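Trying Out the Dimus Two-Arm Packing Kit

31 October 2021

4 min read

I said back in September that I would write something once I had spent enough time with the Dimus kit to have an opinion. I have had it on loan for 30 days now and it goes back to Stusbridge next week, so this is the post.

Some background for anyone who came here for the shoe posts. I sell small runs of shoe parts and sample packs, mostly to people who make their own. My orders are small and they are all different. Packing is the part of the job I like least. Keisha Mercado had seen the Dimus people give a talk and told me they rent out a two-arm setup with setup help and a remote support line. You pay by the month. There is no contract past the first one, and that is the only reason I tried it.

What you get is two arms, two grippers with long fingers, wrist cameras, a control pendant, and the software, which runs on a laptop. You also get two visits from a technician. Mine was Shuzhen Yin, who was patient and did not try to sell me anything. Setup took one full day. The instructions say half a day. I think half a day is possible if your tables are already the right height, and mine were not.

The way you teach it is by moving the arms through the job yourself, over and over, while it records. Then the software trains on those runs and you try it on its own. Dimus suggests 500 runs for a job with several steps. I stopped well short of that on the first job and it showed. The arm would go for the lid, close a bit early, and just hold still above the box. I went back and did more runs and it got better.

The job I cared about was boxes: open the box, deal with the card insert, get the upper and the insole in. It sounds simple. The insert is the hard part, because it springs up when you don't want it to.
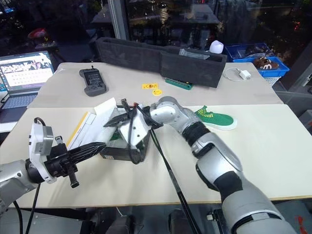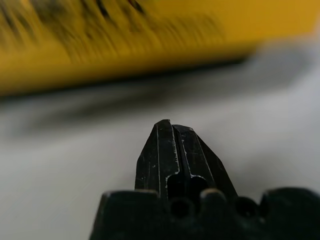 The two arms at the box with a green knit upper and insole beside it, then the view from a gripper camera with one black finger in the foreground.

The wrist cameras are the part I would pay for. The overhead view tells you where the arms are, but it does not tell you much about what the fingertips are doing once they are close in. With the wrist view you can go back over a failed run and usually find the moment. The weak point is fast movement. If the arm swings quickly the picture smears, and anything printed on a package is unreadable until it slows down. Shuzhen told me to set the speed lower for the last bit of the reach. I did, and I left it there.

The gripper fingers pick up scratches. They still grip fine and Dimus sells replacements, but the kit is priced like something that should hold its finish longer. I asked support about this and Elmarie Radebe wrote back the next morning to say a tougher set is being tested at the Corrigan site. She did not give me a date.

Other complaints. The cables hang down in front of the table and you have to keep an eye on them. The pendant is fine but the menus are slow. The laptop software shows your recorded runs as a grid of thumbnails, and there is no good way to sort them, so I ended up keeping notes on paper. The manual reads like it was written in 2002.

On the good side, support answered every time I wrote. The arms are quieter than I thought they would be. Moving from one box size to another took me 18 new runs before it was usable, which I can live with.

Would I rent it again? For what I ship now, no. I can still pack a box faster than it can, and I am not that fast. If I had one product and one box I would think about it much harder. Áine Sheehan, who rents the cheaper Dultero single arm, says hers does fine with bags but she would not try a lidded box with it, so the second arm does count for something.

I have asked Dimus for a quote on the cameras and software without the arms. If they answer I will add it to this post.

Posted by Karla Arellano. Questions go through the contact page. © 2021 Karla Arellano. Back to top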